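Hureo sells a hand-held gripper kit and the service that goes with it: a customer names the objects, the company collects the handling demonstrations and returns them as aligned video and motion tracks. Fereshteh Ghorbani runs the collection side. We spoke on a Thursday, between sessions.

What the customer buys

The basic order is 2,000 demonstrations across 100 objects. Ghorbani says most customers overestimate the first number and underestimate the second.

"They come in asking for volume," she said. "I ask what their robot drops. Usually it is something thin, or something with an odd rim."

Each order includes a week of review in which the customer can reject recordings. Rejected ones are redone at no charge. Fakari, a packaging firm that ordered in September, sent back 5 percent, mostly for hesitation before the grasp.

Handling

The operator holds the gripper directly and works the fingers by hand. Ghorbani prefers this to remote control for small items.

"You feel the contact through the linkage," she said. "With a joystick you are guessing, and the recording has the guess in it."

Position comes from external tracking of markers on the tool. The weak point is occlusion: if the operator's shoulder blocks the line of sight, the track has a gap. Software fills short gaps. Long ones are discarded.

Brushes and pens are charged at the standard rate. Soft or irregular containers cost more — she puts the difference down to setup time.

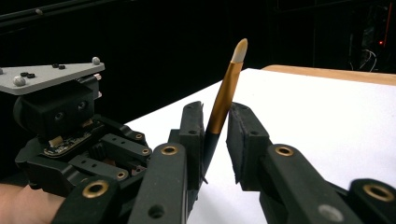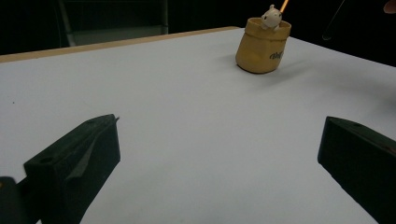

A paintbrush between the finger pads, and the open fingers with a small yellow pot farther up the table.

Limits and price

The kit can be rented without an operator, for a minimum of 2 weeks. Ghorbani does not recommend it for a first order. Avis, the tracking package it ships with, needs recalibration whenever the table is moved, and new users tend to skip the step.

Liquids are not offered. Neither is anything sharp.

"We get asked about knives every month," she said. "The answer is in the price list."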